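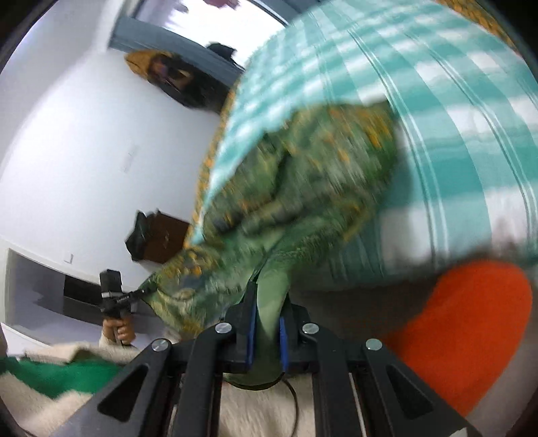

Buscamos personas para doblar y ordenar ropa con pinzas de mano

Grirkix lleva varios años prestando servicio de lavado y preparación de ropa a residencias, hoteles pequeños y particulares. En mayo empezamos una nueva fase del proyecto Drornomier, con el que queremos que una parte del doblado la hagan brazos robóticos. Para enseñarles hacen falta muchas horas de trabajo hecho por personas, y para eso abrimos esta convocatoria.

Buscamos 15 participantes. No se pide experiencia en robótica ni en informática. Valoramos que la persona haya trabajado en lavandería, planchado, costura, limpieza de habitaciones o ayuda a domicilio, pero también puede presentarse quien solo haya doblado la ropa de su casa.

En qué consiste el trabajo

Cada participante maneja dos pinzas, una en cada mano, y con ellas coge, extiende, dobla y aparta prendas y telas. Las pinzas registran el movimiento y llevan cámara. Al principio se va despacio. Coger un pliegue de tela fina con una pinza no se parece mucho a hacerlo con los dedos, y la mayoría de la gente necesita un par de sesiones para encontrar el gesto. Hay tejidos más difíciles que otros: los estampados con muchos colores confunden a la hora de buscar el borde, los bolsillos se enganchan y las telas ligeras se mueven al levantarlas.

Se trabaja en espacios preparados como una vivienda normal, con camas, mantas, armarios y ropa colgada. No es una cadena de montaje. Un mismo turno puede incluir doblar delantales, separar paños que han quedado unos encima de otros, estirar una manta o guardar prendas en un mueble. La persona coordinadora indica la tarea y el participante decide cómo resolverla. No hay que repetir siempre el mismo doblado, y de hecho preferimos que cada cual lo haga a su manera.

Los turnos son de 5 horas, de mañana o de tarde, con pausas incluidas y pagadas. El peso de las pinzas se nota en las muñecas al cabo de un rato, así que las pausas son obligatorias y no se recuperan después. No se trabaja a destajo ni se exige un número mínimo de prendas por turno. Los intentos fallidos también se guardan y se pagan igual que los demás.

Qué cambia en la plantilla

En la lavandería se ha hablado bastante de esto y preferimos explicarlo también a quien venga de fuera. Los brazos se instalarán en la zona de doblado de ropa plana y de prendas sencillas. El repaso, las manchas, los arreglos y el trato con los clientes siguen siendo trabajo de la plantilla. Dos puestos de doblado pasarán a ser puestos de supervisión, con formación a cargo de la empresa y sin bajada de categoría. Para los demás puestos hay un acuerdo firmado con la representación del personal - se puede consultar en la oficina antes de presentar la solicitud.

No sabemos todavía a qué ritmo se hará el cambio. En las pruebas con toallas los resultados son aceptables. Con ropa de formas irregulares falta bastante.

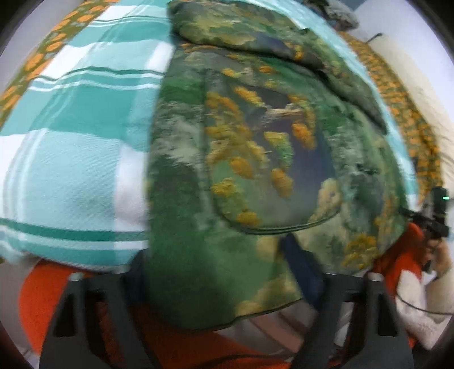
Las prendas con bolsillos, cintas o dobladillos curvos son las que más horas van a ocupar en esta fase, y por eso el material de trabajo se renueva con frecuencia. Quien tenga alergia a algún tejido o detergente debe decirlo en la solicitud para que le preparemos un lote aparte.

Condiciones

Contrato temporal de aproximadamente 2 meses, con posibilidad de prórroga. Alta en la Seguridad Social desde el primer día. El salario es el de la categoría de operario de lavandería según convenio, más un complemento por el uso del equipo. La formación inicial se hace dentro del horario y cuenta como tiempo trabajado.

Requisitos

Ser mayor de edad y tener permiso de trabajo en vigor.
Poder usar las dos manos con soltura y trabajar de pie o sentado en una cama o silla baja.
Entender instrucciones habladas en español. No hace falta escribirlo bien.
Aceptar por escrito la grabación de las sesiones.

Sobre las grabaciones

Las cámaras de las pinzas recogen las manos, la ropa y parte de la habitación. A veces aparecen también los brazos o la ropa de quien trabaja. La cara no se usa en ningún caso y, si sale, se difumina antes de entregar el material. Los datos los procesa la empresa Uto y solo se emplean para entrenar el sistema de doblado. No sirven para evaluar a nadie ni pasan al expediente laboral. Se puede pedir el borrado de una sesión concreta sin dar motivos.

Cómo presentarse

Las solicitudes se entregan en la recepción de Grirkix, en el edificio Jõgi, de nueve de la mañana a una de la tarde, o por el formulario de la web. Basta con los datos de contacto, el turno preferido y unas líneas sobre trabajos anteriores. No pedimos carta de presentación.

Quienes pasen la primera selección harán una prueba de media hora con las pinzas. La prueba se paga. Conviene venir con ropa cómoda y sin anillos ni pulseras. Contestamos a todas las solicitudes, también a las que no salgan elegidas.

Grirkix - Edificio Jõgi, recepción | Contacto | Aviso legal | © Grirkix. Todos los derechos reservados | Volver arriba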